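Jerum Club Pack - simulated arm tasks for classes and robotics clubs

Brirkar item no. 206
License: one school or club, one school year, renewed each September
Delivery: download, with a printed teacher guide by mail

Jerum is a simulator for programming a robot arm on an ordinary school computer. The Club Pack adds a set of tabletop tasks, a scoring tool and a competition mode, so that a group can work on the same problem and compare results without owning an arm. It was put together with Assunta Pace, who runs an after-school robotics club and wrote most of the task sheets, and the order of the tasks follows the order she teaches them in.

What students do

Each task gives the student an arm with a two-finger gripper, a table and one or more objects. The student writes a program that moves the arm and the gripper, runs it, watches what happens and changes it. Programs can be written in blocks or in Python. The two can be switched at any time before the first run, but not after, and a program converted from blocks to Python can't be converted back.

There are 11 tasks. The first three only ask the arm to reach a point above the table and stop there. The middle ones bring in opening and closing the gripper, lifting, and setting down. The later ones use small food items and bowls: take the fruit out of the bowl, put it back, move it to a second bowl, do the same when the bowl starts in a new place on every run. The last task is left open and the class sets its own rules.

Soft objects are treated as soft. If a student closes the gripper too far on a strawberry the run ends and the sheet asks for a new grip width. Most groups spend longer on this than on anything before it, so plan a full session for it.

Session length

The teacher guide is written for sessions of 90 minutes. Groups with shorter meetings can split each sheet at the line marked "save here." Work is saved by student name and opens again on any computer with the same license.

Competition mode

A teacher picks a task, sets a time limit and opens the round. Every team gets the same starting positions. Each run is scored out of 100, with points for finishing, for a smooth path and for not touching the rim of the bowl or the tabletop on the way. Repeat runs are allowed and the best one counts. Scores can be shown on a projector during the round or held back until the end.

The rim penalty can be turned off. We suggest leaving it off for a first competition - new teams lose a lot of points there and it gets discouraging.

Student projects

The scene editor is open to students. They can change the table, the floor and the objects, move the arm's base to a different side, and save the result as a project file for others to try. Finished scenes can be shared on Wikeo, our project board for clubs. A teacher account is needed to post there, and student names are not shown.

Odair Mendonça's middle school group used the editor for a semester project in which each team built a kitchen scene and then traded with another team, who had to program it without changing anything. His notes are included in the guide as an extra unit. They cover grading and what to do when a team builds a scene that can't be solved.

What you need

Computers: any desktop or laptop from recent years with 8 GB of memory. Tablets and phones are not supported.
Graphics: a separate graphics card is not required. On older machines, turn off shadows and set floor detail to low. Scoring is the same at every setting.
Internet: needed for installing, for the license check and for Wikeo. Tasks run offline.
Real arm: not required. Programs from the Club Pack do not run on hardware. Groups who want that should look at our Geum kit, sold separately.

In the pack

Jerum Club Pack software
Task sheets in color, ready to copy
Teacher guide with worked solutions for every task but the last
Blank scoring sheets
Certificate template

Known issues

Returning to a saved scene sometimes resets the camera angle to the default. The object positions are kept.
Block programs with very long repeat sections can be slow to load.
Both are on the list for the next update.

Update, 13th March: the bowl tasks now load with the gripper open and raised, so students no longer need to add an opening step before the first move. Older programs still run, and the extra step does no harm.

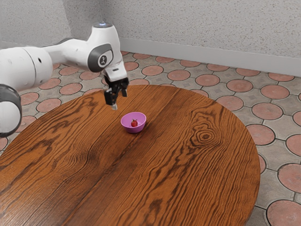 Saved projects from before the update keep their old starting pose until they are opened in the editor and saved again.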